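Visit to the Niltgate workshop, May 11, 2022

Ineke Verbruggen met us at the side door and took us straight through to the build, a two-armed robot the members have been putting together since December. Parts cost is shared between 12 of them. The current job is laundry – one garment at a time, at a front loader. Isla Semple showed us the gripper drawings first, then we went in to watch.

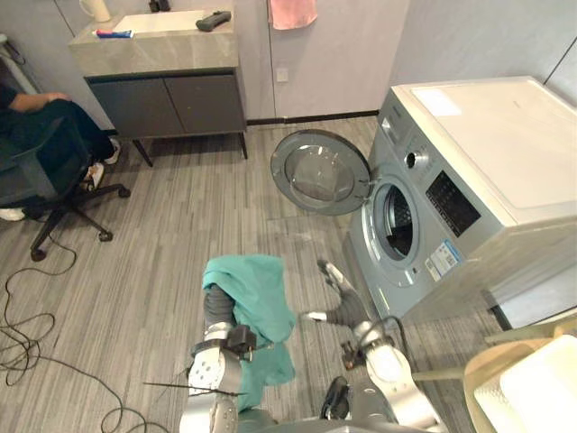 Cable routing is still being changed, and Ineke wants shorter runs at the elbows. We stayed 45 minutes. Next visit is Undley.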